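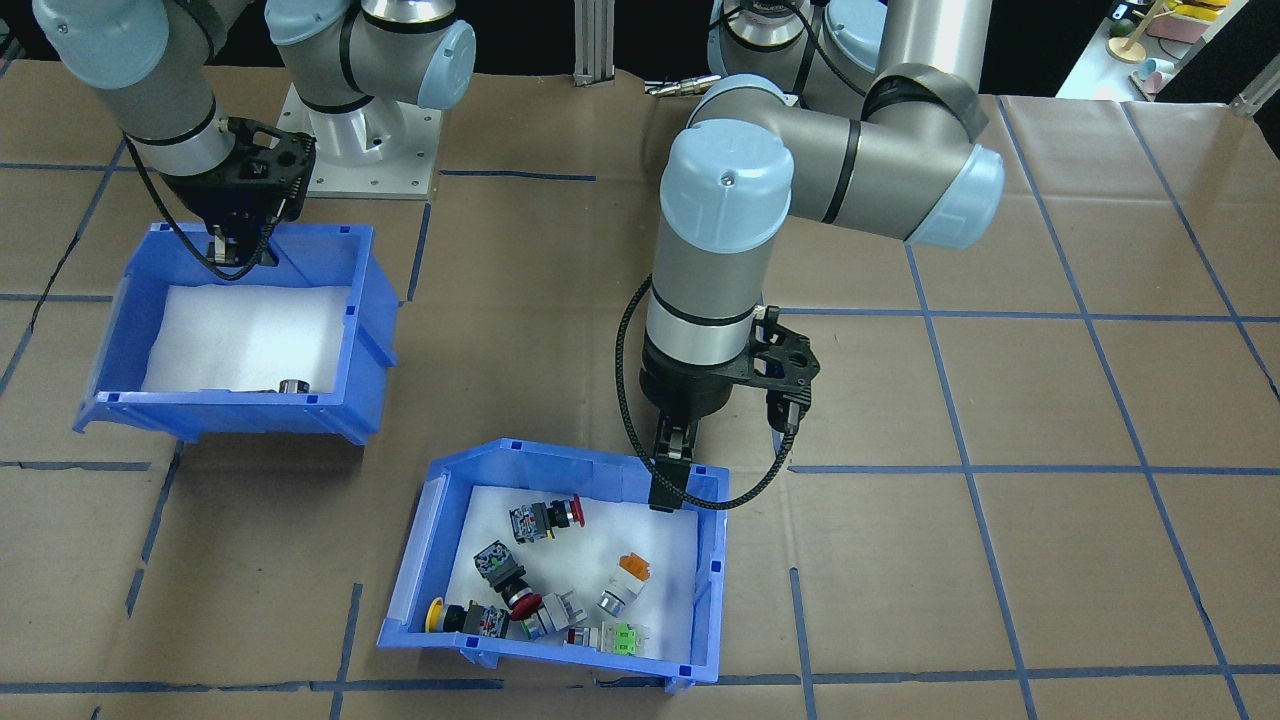

Selon Solange Després, un lexique où chacun peut envoyer ses mots ne vaut que par la patience de ceux qui les relisent, et l'on verra que le Walludex lui a donné bien du travail.

Le Walludex est un lexique participatif des mots de la maison, c'est-à-dire de ces termes que l'on emploie en famille ou entre voisins et que l'on est tout surpris, un beau jour, de ne trouver dans aucun dictionnaire. Publié par les éditions Trevora, à Illby, il se présente sous la forme de 2 volumes imprimés, complétés par des feuillets que les lecteurs assidus glissent (ou oublient de glisser) entre les pages.

Origine

Le projet naît d'un simple appel à contributions, inséré en mai à la fin d'un bulletin de parution. On y demandait un mot, son sens, et si possible la phrase dans laquelle on l'avait entendu pour la première fois. Les éditeurs espéraient 100 réponses ; ils en reçurent 300 avant l'été, dont plusieurs tenaient davantage de la lettre que de la fiche, avec des grands-mères, des recettes et des brouilles d'héritage. Beaucoup de ces lettres ont été conservées, et les plus savoureuses figurent en annexe du second volume.
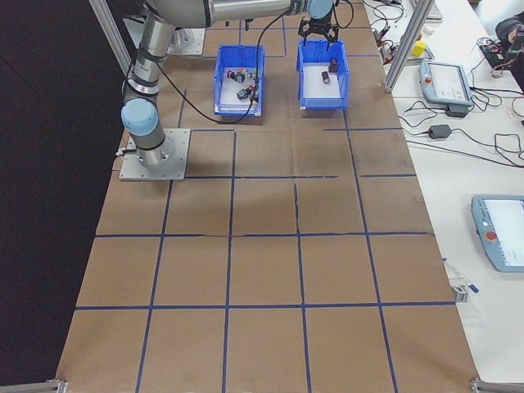 Le classement donna lieu à de longues discussions. L'ordre alphabétique paraissait aller de soi, mais les contributeurs n'écrivaient pas toujours leur mot de la même façon, et certains, il faut bien le dire, ne l'avaient jamais vu écrit. On retint finalement un rangement par usages : la table, le temps qu'il fait, les enfants, les bêtes, les fâcheries. Cette dernière section est de loin la plus fournie. Un index alphabétique, avec renvois pour chaque graphie reçue, permet tout de même de s'y retrouver sans trop de peine.

Fabrication

L'impression fut confiée à l'atelier Boychuk, qui composa les notices sur deux colonnes, en cahiers de 24 pages. Le papier, un peu épais, supporte bien l'annotation au crayon, et les marges ont été voulues larges pour cette raison.
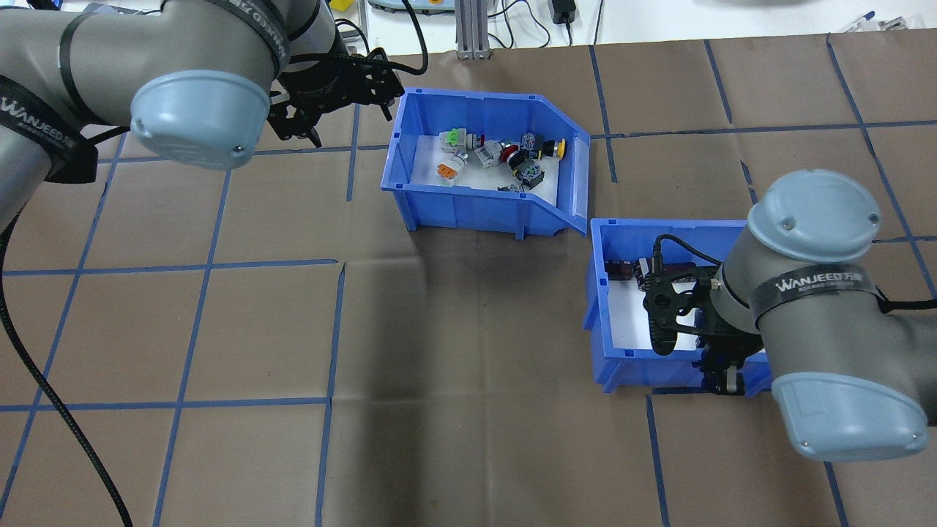

Oluwaseun Okafor regrette, dans un courrier reproduit en tête des feuillets, que la prononciation n'ait pas été mieux notée : « Ma tante faisait traîner la dernière syllabe, et tout le mot était là ! »

Les éditeurs lui donnèrent raison, et les feuillets suivants comportent une transcription toute simple, sans alphabet savant, que l'on peut lire à voix haute du premier coup, ou presque.

Réception

L'ouvrage a trouvé son public surtout dans les bibliothèques et les classes, où l'on s'en sert volontiers pour lancer la conversation. On lui a reproché ses doublons et quelques étymologies fort aventureuses, signalées depuis par un point d'interrogation en marge.

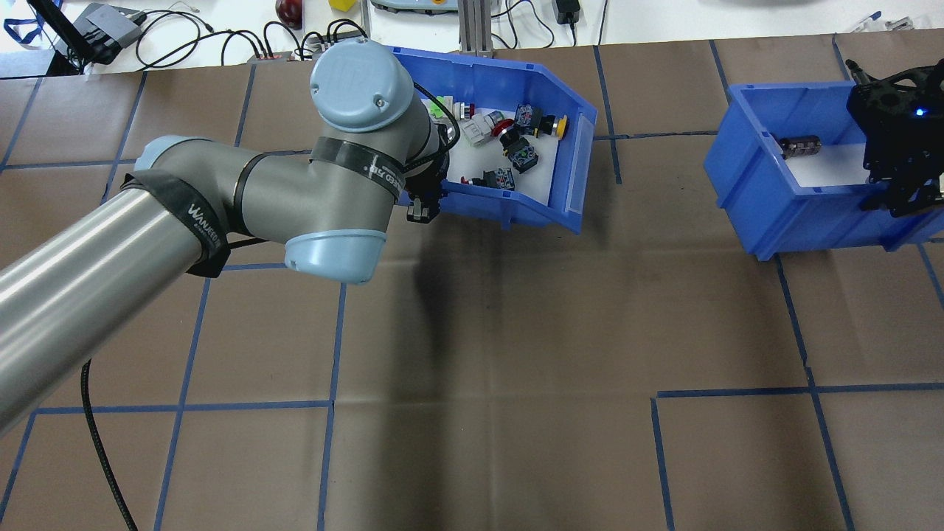 Bras articulé et bac de rangement bleu.

Un troisième volume, consacré aux jeux et aux comptines, est en cours de relecture.

Catégories : Lexiques et glossaires | Édition participative | Illby

Partages : 24 · Commentaires : 2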